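Chapter 4
Access Control in Shared Buildings

A door lock answers one question: does this person have the right key? An access control system also keeps a record of who asked, at which door, and when. This chapter covers the parts of such a system and the rules that decide who gets in.

We will use the Skernley building throughout. It has 193 cardholders, two public entrances and a loading door that stays locked on Sunday. Elin Harries, who managed the change from keys to cards, let us work from her notes.
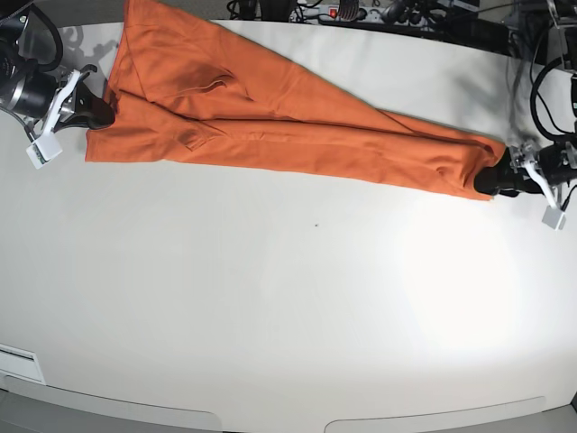
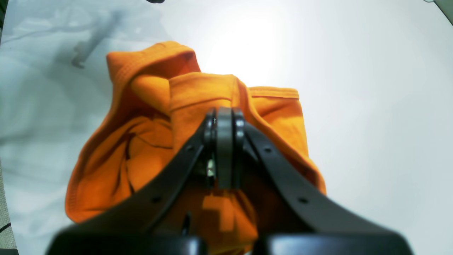
Every cardholder belongs to at least one access group. A group is a list of doors plus a list of hours, and the system checks both before it releases the lock. Visitors and contractors go in groups of their own, with an end date. Some sites also mark a group by the color of its clothing, and a strong orange like the cloth in both pictures can be told apart from office wear across a lobby. Clothing proves nothing to a card reader, though. Guards at Skernley are told to ask for the card whatever a person has on.

Section 4.1 begins with the reader and the controller. Lost cards are covered in 4.2.

Key terms: credential, reader, controller, access group, audit log

Comments

Asmaa Filali: Is the door schedule exercise still in this edition? I can't find it.

Abdelkrim Slaoui: End of 4.2, after the Ilcombe case.

Related chapters
Locks and Door Hardware
Alarm Zones
Visitor Management

Contact | Copyright Benmoussa | Back to top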